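Shared Workrooms, Unit 4: Surfaces and Cables
Handout, 27th January

Office design guides like to claim that a tidy room makes people work better. Read the Gridico brochure in your packet with that in mind. It promises a "calmer floor" from a single cable tray and offers 60 words of evidence, most of them adjectives. The Tullero catalog is worse, because it quotes a survey and never says who was asked.

What we can say with more confidence is duller. Things pile up on whatever flat surface is nearest. A desk bought for work ends up holding drinks, keys and a plant. Cords run where the outlets happen to be, and people walk where the cords are.

Ashour's answer is a rule that every table be cleared by the end of the day. I doubt it. A rule like that mostly moves the pile to a chair.

For class, read pages 21 to 30 and mark every claim that has no source. Then look at one room you use and note:
what sits on each surface
where the power comes from
which cords cross open floor

Skip the Arnerus checklist. It scores rooms out of 100 and I have yet to see how the points were chosen.

A wooden table in a shared workroom, two views.

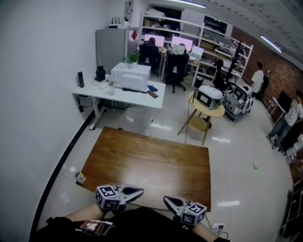
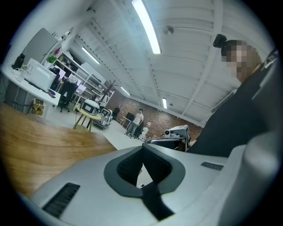 Should a power strip be kept on the floor?

It depends on who walks past it. Against a wall or under a desk it does little harm, but in a walkway it should be moved or the cord covered. A tray under the desk helps only if the cords are long enough to reach it, so measure before you buy one.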